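Britemora and Fostel Will Finish Their Game, Eventually

Dec 14, 2022

The Clino League has ruled that last season's unfinished game between Britemora and Fostel still counts and will be completed next spring at Baxter Field, before the home opener. It stopped in the bottom of the 11th inning with the score tied at 2, a runner on second and the lights out along the first base side. They did come back on eventually, by which time both teams were on the highway.

Until this week the league had carried the game in its standings with an asterisk. The asterisk led to a footnote, and the footnote said "see note." Fans of both clubs have spent a good part of the winter looking for the note.

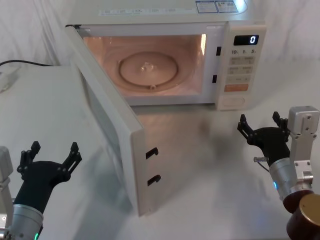

Under the ruling, play picks up with one out and the Britemora runner back on second, assuming he is still under contract and remembers how big a lead he had. Players who had already come out of the game stay out. Players who have since been traded can be replaced, except that Fostel's relief pitcher from that night now belongs to Britemora, and the league office would like a little longer to think about that one. For the moment he is listed as unavailable to both sides, a status he also held for much of August.

The other snag is the clock. The league is bringing in a 20-second pitch timer for the new season, and the old game began without one. The ruling says it will be finished under the rules in force when it started. So the crowd will get to watch one inning, maybe more, at the old speed, then a short break, then a full game at the new one. Britemora is selling a single ticket for both and calling it a doubleheader, which seems generous for something that could be over in one swing.

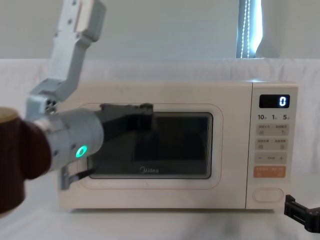

Baxter Field has had its own quiet winter of improvements, with the lights at the top of the list. The first base side has been rewired, the visitors' bench has a roof again, and the infield drag has been repaired to the point where it drags. Visiting teams also get a proper kitchen corner for the first time, and the club has gone all in on white, with a cream-white microwave set on a white tabletop. Players arriving off a long bus ride have had worse. They have also had the old vending machine, which was retired in the fall and had been out of everything but mints.

What is left to decide matters more than one inning in April ought to. The league plays an 82-game schedule, and Britemora finished last year half a game behind Fostel for the final playoff spot. Fostel went, lost quickly and was home by the weekend. If Britemora wins the leftover game, the two clubs will have ended the season level, and the league says the playoffs will not be replayed. The banner is another matter. Fostel has already hung one.

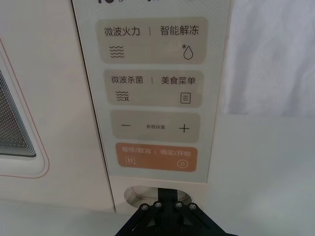 A Fostel season ticket holder wrote to us that the banner stays up whatever happens, that a tie is a tie, and that Britemora had ten innings to hit a fly ball and chose not to. The same letter asks whether the rain check from that night will be honored. The Britemora box office says it will, provided the fan still has the stub and it was raining. It was not raining.

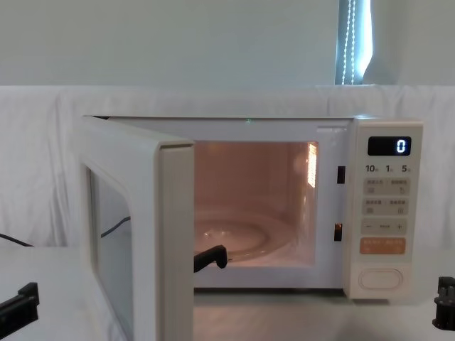

White countertop microwave with the door open.

Both clubs have until the end of December to appeal. Fostel is said to be considering it. Britemora is not, though it has asked that the runner be allowed to stretch first. Gates at Baxter Field will open an hour early for the completed game, and the league has asked the grounds crew to check the lights the night before, and then again that morning.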